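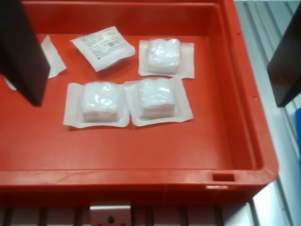

Attachment 1 - wrist view, orange bin, gripper open and empty, before pick attempt

Ticket: gauze packs, double picks and missed picks
Opened: 2021-08-03
Opened by: Honeylyn Cabrera
Assigned: Libor Jelínek
Site: Ngcobo packing room, cell with the Okard gripper
Software: Prelum picker, current build
Priority: medium (was low, see below)

Problem as reported

Cell picks fine from the bins with boxes in. Bottles fine. Put gauze pads in and it goes to pieces. Either closes on nothing, or gets hold of one pack by the paper and brings its neighbour along. Sachets worse, it mostly doesn't try. Bench staff are finishing these bins by hand so the cell is not saving us anything on dressings.

What I need to know is whether this is a setting or whether the thing can't do this job. Management want to move all the first aid kit packing onto it and I have to say yes or no.

HC

Log

LJ - Got the picture, thanks. Can you confirm the packs are the ones with paper backing and a clear blister? And are the sachets meant to be in the same bin?

HC - Yes paper back, clear front, soft pad inside. Sachets are in the same bin on purpose, it's how the kit is laid out. One of each kind per kit.

LJ - OK. First guess is the two lower packs. Their paper edges meet in the middle, maybe overlap, so the picker may be treating them as one wide object. It'll aim for the centre of that, and the centre is the join. That would give you the double pick. Please send the pick overlay from the same attempt if it was saved.

HC - Overlay wasn't saved, logging was off. Turned it on now. Ran it again and yes, one outline round both packs. Grab point in the middle like you said.

LJ - Good. Do this:
Settings, Segmentation, set Split touching to High.
Set Min gap to 0.
Glare mask ON.
Restart the picker, not the whole cell.
The blisters throw a lot of highlight back and with the mask off it can read a shiny crease as an edge.

HC - Done. Better on the outlines, it sees them as seperate now. Still misses. Ran 300 picks on gauze only, 24 were doubles and that's with the new settings. Misses not counted, the counter lumps them in with timeouts. Can you fix that as well please.

LJ - Counter is a known fault, seperate ticket. On the misses - what do the fingers do? Close above the pack, or close on it and slip?

HC - Bit of both. When it goes low enough it pinches the paper and the paper bends. Then slides out. When it gets the padded bit it's fine, lifts and places no trouble. So it CAN do it.

LJ - Then it's aiming at the pack and not the pad. Look at the lower left one in your picture, the pad sits towards the left of its backing. The lower middle one has it towards the top. Picker takes the centre of the whole outline, so it's off the pad by a bit each time. On a box that never matters.
Try Grasp target = Highest region in place of Centroid. Needs depth on. Drop approach height by 4 mm.

HC - Depth was on. Changed both. Much better on the pads, it goes for the lump now. One scrape on the bin floor, put height back up 2 and no more scrapes.

HC - Raising this to medium, I've been asked for an answer on the kits.

LJ - Right, sachets then. These are flat paper on a flat floor. Highest region won't help, there's next to nothing to be highest. The fingers on that gripper are wide flat plates and they can't get under an edge. If one is up against the wall it might push it up the side and catch it, but I wouldn't build a process on that.

HC - One of our packers slides them to the edge of the bin with a fingertip and pinches. Takes no time at all. Can't we teach it that?

LJ - People have it doing that in labs. Prelum doesn't have a slide move in this build. It's on the list for January, don't promise it to anyone on my say so. What you can do now is suction. Brolia do a small cup that goes on the same wrist, paper sachet of that size ought to be OK if the face is flat. It will not like the gauze paper where the edge has curled, so keep fingers for gauze.

HC - So two tools and a tool change every kit.

LJ - Or two bins. Sachets in their own bin, cup station for that, fingers do the rest.

HC - Layout won't like it but will ask. Also there's another bit of white paper over on the left, half behind the finger in the picture. Does that confuse it?

LJ - Could do. Anything the finger covers at the moment of the picture is missing or cut in half as far as the wrist view goes. I can't tell what it is from this either. Move the look position back so the plates aren't over the contents, 4 cm should do it. Then rescan before each pick and not once per bin. Slower, but things shift every time it lifts something.

HC - Moved back, rescan on. Noticably slower. Left it going on gauze over lunch, no doubles when I came back, bin was empty and the trays had the right stuff in.

Status so far

Gauze pads: working, with settings as above. Keep someone near it for now.
Sachets: not working with fingers. Hand pack until cup is tried.
Full kits: no. Answer I've given upstairs is half the kit, with a person doing the flat stuff.

Open actions

LJ - send cup part number and the bracket drawing
LJ - link the counter ticket to this one
HC - ask layout re second bin
HC - save settings as a named profile, the boxes profile got overwritten this morning and had to be typed back in

Ticket left open pending cup trial.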